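Leobardo Salinas Takes the Slow Road to "Plillton"

The Belgate songwriter's second album arrives in January, two years after he first played it for a crowd

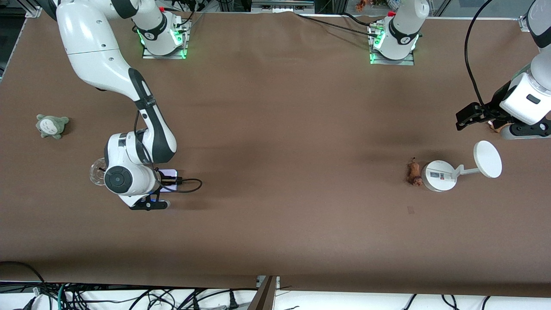

A phone on its charging cable beside a clear glass.

Leobardo Salinas wrote most of his new record in a rented house outside Belgate, with a nylon-string guitar and a notebook he had been carrying since high school. The album, "Plillton," comes out in January on Piltgate Records.

Salinas grew up playing accordion in his uncle's dance band and did not sing in public until he was 24. His first album sold mostly at shows. This one has been on the road longer than it was in the studio. He played early versions of the songs at 75 dates, many of them in rooms that hold fewer people than a school bus.

"I wanted to know which verses people talked through," he said. "Those are the ones I rewrote."

Producer Faustino Medrano recorded the basic tracks live, with the full band in one room. They kept the second take of nearly every song. Medrano added pedal steel and a small horn section later, then pulled most of the horns back out.

The first single, "Cortés," is a waltz about a man driving his father's truck to the buyer. "Route 386" is faster and louder, and has been closing the set since last spring. The quietest song, "Letter to the Landlord," is just voice and guitar.

Piltgate is pressing 3,357 copies on vinyl, the label's largest run so far. Preorders come with a lyric booklet in Spanish and English, which Salinas translated himself.

The tour begins the same month with two nights in Belgate. Medrano will play bass for the first leg while the label looks for someone permanent. Doors for both hometown shows open at 7 p.m., and Salinas plans to play the album in order before taking requests.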